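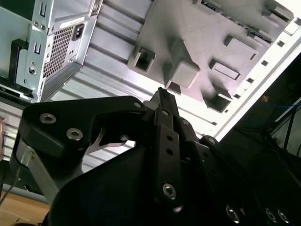 Photo credit: Kelechi Osagie, teardown floor, Ogbonna Electronics Recovery

Womia Boards > Shop Floor > Jobs and Automation
Topic: Six months with arms on the teardown line, and how the job has changed

kelechi_o
Thread starter

Hello everyone. I've been reading this board for years and mostly kept to the hand tools section, but a couple of you asked me in the screwdriver thread how things were going since we got the arms, and my answer got so long I figured it needed its own place. Get a coffee.

For those who don't know me, I work at Ogbonna, out in Grutura. We take in office computers and the odd rack unit and take them down to bare metal. Boards go one way, power supplies another, and the sheet metal goes in the big bins by the dock. I started on the benches and did that for a long time, and for the past six months I've been a cell lead, meaning I look after three arms and the people who work next to them. The system that runs them is called Isura. It's slow, it's fussy, and on most days I like it very much.

What the arms do is the boring middle of the job. A person still opens every case. A person still decides whether something is worth saving, and pulls anything with a battery in it before it gets anywhere near a gripper. After that the arm goes in for panels and brackets and the bits of sheet metal that used to slice up our knuckles. If you've ever reached into an open chassis you know the kind of edges I mean, all those little flanges and square cutouts. I used to go through a box of bandages faster than a box of gloves!

So the good part is my hands. I'm not being dramatic, I had got to where I couldn't open a jar at home after a full week, and my wife would just quietly take it from me. I can open the jar now.

The part I'm less sure about is everything around it. The benches used to face each other and we talked all day. The cells face the wall. Nobody planned it as a punishment, it was just where the power and the air lines were, but you go from hearing about everybody's kids to hearing a compressor. We also have a screen now that shows how the shift is doing, and people look at it more than they look at each other.

Anyway, I'd love to hear from others who have gone through this, in recycling or anywhere else. What did you do about the talking? What did you do about the pay grades? Ours are a mess and I have a meeting on Thursday.

slowdrill
Reply

Glad you started this one, Kelechi. I came over from the assembly side, so I've seen the same thing run in the opposite direction, and I want to ask about the grippers before I get to the people part. Those are plain two-finger ones from the look of it, with the linkage out in the open? How are they with thin sheet? Ours would pinch a flange and then skate off it like a kid on a frozen pond, and we ended up spending more time on fingertip pads than on anything else that year.

On the talking: we turned the cells. It cost a weekend and an electrician, and it was the best money the place ever spent. You still have the guarding to deal with, but at least you can see a face over it.

kelechi_o
Reply

Two fingers, yes. Thin sheet is where they struggle. They'll get the tips right up against a panel and then hunt around for an edge, and you stand there wanting so badly to reach in and say "left a little, sweetheart." When there's a tab or a block standing up off the metal they do much better. Smooth and flat is the enemy. We've gone through a few kinds of pad and none of them last the way I'd like, the cut edges just eat them.

I like the idea of turning the cells and I'm writing it down for the meeting.

marge_in_receiving
Reply

I'm going to be the sour one here, and I hope you'll take it kindly, because I can tell you're a decent lead and I wish we'd had you.

We had 30 people on our floor when the first arm came in. They told us no one would lose a job over it, and strictly speaking no one did. What happened is that people retired, or moved, or got tired of the schedule, and their spots were never posted. Two years on you could have held the holiday lunch in the break room, and we used to need the whole loading area. So when I hear "the arm does the boring middle," I think about how many folks made a living in the boring middle. It was steady work you could do if your English was shaky or your knees were bad, and you could get good at it and be proud of it.

I'm truly happy about your hands. I had the same trouble and I still do. But they could have bought us better gloves and rotated us off the metal every couple of hours, and that would have cost a lot less than a robot.

hexkey_ray
Reply

Marge, I hear you, but I've got to push back on the gloves. We had good gloves. We had rotation. People still got cut, and people still skipped their rotation when the pile got high because the pile was what the supervisor looked at. I did that job and I would not wish it on my nephew. There's work that is steady and there's work that wears you out steadily, and I think we mix the two up once enough time has gone by and we're remembering the people instead of the job.

Where I agree with you is the unposted spots. That's sneaky and it should be called what it is. If a company wants to shrink the floor, it should say so in a room with the people in it.

marge_in_receiving
Reply

That's fair about the pile, Ray. I skipped rotations too, and I knew better. I still say it was the supervisor that needed replacing before the bench did, but all right.

kelechi_o
Reply

Marge, please don't apologize, this is what I was hoping for. I asked our plant manager straight out about open spots after reading your post. She told me two have been left empty since the arms arrived and that she "hadn't thought of it as a policy." I believe her, and I also told her it looks like one from where we stand. We are going to talk about it with everyone present. I don't know how it will come out.

To be fair to the place, they've also made one new job. We call it the tending job, for lack of anything better, and it's the person who clears the arm when it gets stuck, swaps pads, and marks the ones it couldn't finish so a bench person can take over. In the early weeks the arm was handing back nearly 70 percent of the rack units. It's a good deal better than that now, though any week with a lot of oddball cases in it will still keep you hopping. You'd be amazed how many ways there are to fold a piece of steel around a power socket. Every maker had its own notion, and then changed it the following year.

And this is where the pay trouble comes in. The tending job was written up as a helper position, at helper pay. But the only people who can do it well are the ones with years on the bench! You have to look at a bracket the arm has given up on and know straight off that it slides before it lifts. That's teardown knowledge. It's just being used standing up with a tablet in your hand.

slowdrill
Reply

Fight that one hard. We went through the exact same thing and they wrote ours up as "operator assistant." What finally moved it was keeping a notebook. Every time the machine stopped, the person wrote down what was wrong and what they did about it, in plain words, one line each. After a few weeks we put the notebook on the table and asked management which of those lines they'd trust a helper to figure out on a first day. It got very quiet, and the grade got changed the next quarter.

One warning, though. The vendor will want that notebook. Ours asked to "borrow" it and I have never seen anyone move so fast to a photocopier. Decide beforehand who it belongs to.

newbie_nessa
Reply

Can I come in from the other side? I'm new, I've only ever worked with the arms, and I never did the bench at all. I got hired straight to tending somewhere else (not Grutura) and I feel like I'm missing half of what I need. When it stops, I can clear it, but I don't know why the part was being stubborn. The older people know just by looking and they're very nice about it, but they're busy, and I hate walking over there for the tenth time in a morning.

Is it silly to ask to be put on the bench for a while? I'm worried they'll think I can't handle my job.

hexkey_ray
Reply

Not silly at all, Nessa. Ask. Any lead worth having will be tickled.

marge_in_receiving
Reply

Ask, honey, and ask for the oldest person on the bench to sit beside. Bring them something to eat the first morning. And wear long sleeves, I don't care how warm it is in there.

kelechi_o
Reply

What they said. I'd have you on my bench tomorrow. Nessa, you've also given me something I hadn't thought through, which is that if we let the benches thin out we'll have nowhere to train the tending people. I'd been treating those as two separate worries – the empty spots and the pay – and I think I'll bring them in together now.

I'm going to try the notebook too. One of my crew already keeps something like it on the back of pick sheets, mostly complaints, some of them very funny, so we have a head start.

kelechi_o
Reply

Coming back after the meeting, as I promised slowdrill in a message. The cells are getting turned, or two of them are. The last one is boxed in by the air line and has to wait. One of the empty spots will be posted on the bench side. The other is "under review," and Marge, I could practically hear you snort from here. The pay grade goes to the people above our manager, and she asked for the notebook to send along with it. She's getting a copy. The original lives in my drawer.

Nessa, did you ask yet?

newbie_nessa
Reply

I asked! Mornings on the bench starting next week. I'm bringing banana bread.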